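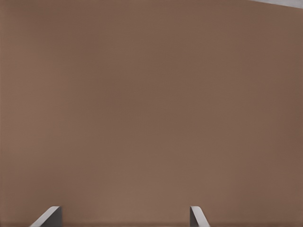

Questions people ask me before they book

I'm Radwa Tahiri and I draft wills and lasting powers of attorney from a small office on Pillodgate. I get the same questions on the phone most weeks, so I've written my answers down, more or less the way I'd say them to you over a cup of tea.

Do I really need a will if I haven't got much?

I think so, yes! People say they've only got a car and a bit of savings, and then we sit down and there's a pension, a share in Mum's bungalow and a dog. If you die without a will the law decides who gets what, and an unmarried partner isn't on the list at all, however long you've lived together.

How long does it take?

A plain will usually takes me 12 working days from our first chat to the copy you sign. If there's a business, a second marriage or a house abroad it takes longer, and I'll tell you so at the start.

What does it cost?

A single will is £360... no, let me give you the proper price list when you ring, because it depends on what you need and I'd hate you to budget on the wrong one. What I can say is that I charge a fixed fee, VAT included, and the first half hour is free.

Can my daughter be a witness?

Not if you're leaving her anything (or leaving anything to her husband). The will would still stand but she'd lose her gift. You need two adults in the room with you, both watching you sign. Neighbours are ideal. If you come to me, Driss Lahlou and Saodah Latuheru from the front office will do it. 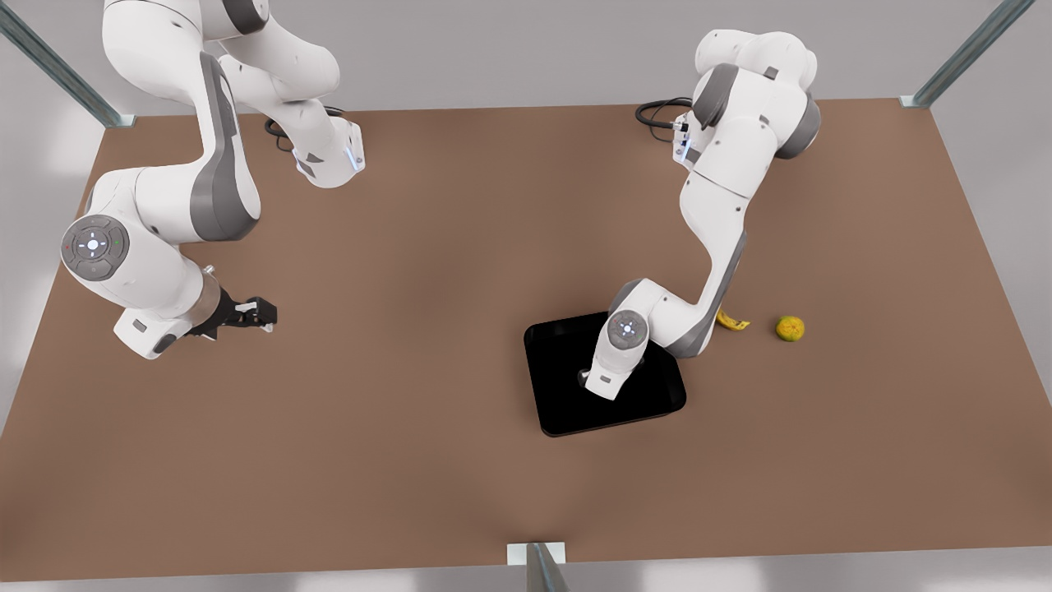 Two white robot arms at the far edge of a brown tabletop.

Who should be my executor?

Somebody patient who opens their post. You can have up to four people taking out probate, though I find two is plenty. They're allowed to inherit from you as well, which surprises nearly everyone. Do ask them first, please. I've had to ring people who had no idea!

What's the difference between a will and a power of attorney?

A will only does its job after you've died. A lasting power of attorney is for while you're alive, if you can't manage your money or make decisions about your care. There are two sorts, and you can make one or both. They have to be registered before anyone can use them and that part is out of my hands, so don't leave it until there's a hospital bed involved.
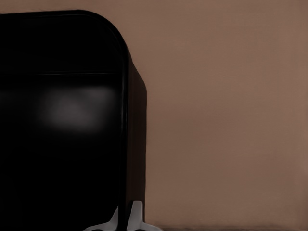
I got married last year. Is my old will still all right?

Probably not, I'm afraid. In England and Wales getting married normally cancels an earlier will unless it was written with that wedding in mind. Divorce works differently: the will carries on, but your ex is treated as if they'd died. Either way, come and see me.

Where do you keep the signed copy?

In our fireproof store, free of charge, with more than 3000 others. You get a photocopy and a card with your reference on it. Keep the card somewhere your executors will look.

Do you do home visits?

I do, and so does my colleague Abdelkrim Ragab, who speaks Arabic and French. Mornings are easiest for us. Ring and ask for extension 1089, and if it goes to voicemail leave your number twice, slowly.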